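4.2 What counts as a cleared surface

I should say up front that I went into this part of the study thinking it would be the easy bit. We had 359 tidying sessions from the Morwood households, and for each one I wanted a single moment where I could say, okay, the surface is clear now. It took me most of August to agree with myself on what that meant!

The trouble is that people stop at very different points. Some wipe down and walk away. Others leave a pen, a coaster, a folded receipt, and they'll tell you quite happily that the table is done (I do this too, my own desk is never without a mug). So in the end I coded two things separately — whether the person said they had finished, and how much open surface there was in front of them when they said it. Figure 3 goes with the second code, with a broad, pale stretch of surface and nothing set down in the gap in the middle.

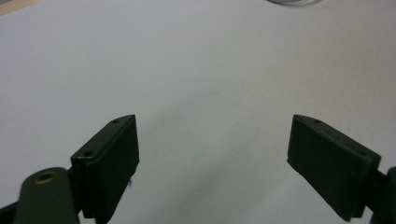 Figure 3. Open surface, pale white-gray.

Vusumuzi Mathebula read an early draft and objected that a bare surface tells you very little about tidying, as the stuff may simply have moved to a chair. I think that's fair, and it sent me back to the session notes, where I found 3 households with a regular "chair stage" that I had been scoring as finished. I rescored those, grumbling a bit.

The rescoring left us with 1,109 coded moments, of which 710 were ones where both codes agreed. The rest are the ones I find more fun, to be honest, and most of them come from kitchens. Kitchen counters seem to have a few permanent residents that people just stop seeing — oil, salt, the fruit bowl — and I treat those in the next section along with the interview answers.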